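Skerico rotor inspection log, release 4 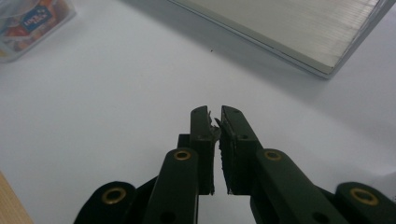 Text records from 223 helicopter blade inspections, compiled by Noelia Cordero. The hours column comes from operators' own logbooks, and I wouldn't lean on it.

Fields: airframe, blade, hours, defect, inspector

Known problems
- 30 rows have no defect code. Blank doesn't mean airworthy.
- Two inspectors graded the same erosion differently - see Qianru Jiang's notes.
- "Minor" was never defined.

Not suitable for setting maintenance intervals, whatever the Gurkness brochure claims.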